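Plasthorpe Open Day

The Plasthorpe Open Day is a public demonstration of tabletop robots held each September by Junosari, a small automation firm, at its workshop in Plasthorpe. It is best known for the cup task, in which a two-fingered arm called Alia picks up a plastic cup and sets it on a round disc. The event has drawn mild criticism for the gap between what is shown and what is claimed in the firm's handouts.

Background

Junosari began the open day after moving out of shared space in Kerslake. Early visits were by invitation and consisted mostly of slides. The present form, with visitors standing at a rope while the arm works, was introduced by Leen Farah, who runs the firm's demonstrations. Admission is free. Groups are limited to 20 people and each session lasts 18 minutes, a good part of which is spent on the introduction.

The cup task

The arm works over a plain white table with one cup and one disc. It lowers its open fingers, one inside the cup and one outside, and closes them on the rim. It then lifts, travels and releases. Handouts call this "everyday handling," a phrase that reviewers have questioned. Kitchens and sickrooms rarely offer a bare white surface with a single brightly colored object on it.

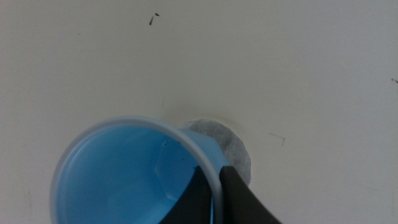
Alia's fingers on the rim of the blue cup, with the pale disc beside it.

Gripping by the rim has a practical advantage: the fingers need to open only a little wider than the wall of the cup. It also leaves questions open. The demonstration cup is always empty, and the firm has not shown the same grip on a full one. A thin rim may bend under pressure, and a cup held at one side can tip as it rises. Farah has said that liquids are "a separate piece of work."

Reported results

A sheet given to visitors one Friday listed 91 successful placements. It did not give the number of attempts, and it did not say what counted as a success. Shona Maihi, a retired production engineer who wrote up the visit for a local newsletter, asked for both figures and received neither. She timed the sessions she attended and recorded that the quickest placement took 8 seconds from the first movement of the arm. She also noted that staff put the cup back by hand between runs — usually in much the same spot.

Maihi's account is not wholly unfriendly. She found the motion smooth and the staff willing to talk, and she thought the arm's approach to the rim was well judged. Her main complaint was that a visitor could leave believing the machine was ready for use in homes, when all that had been shown was one object on one table.

For a placement the cup must stand upright on the disc, which is wider than the cup, so the arm can be slightly off center and still pass.

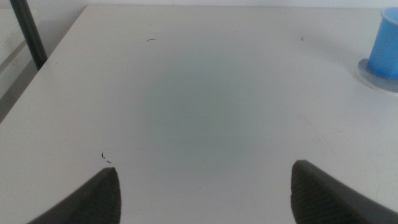 Reception

Visitor comments kept by the firm are largely positive, though they are collected at the door by the people who gave the demonstration. Teachers have praised the short sessions. Others have asked for a second object, a cluttered table or a cup laid on its side. Junosari has said it will consider a harder task for a later year — it has not named one.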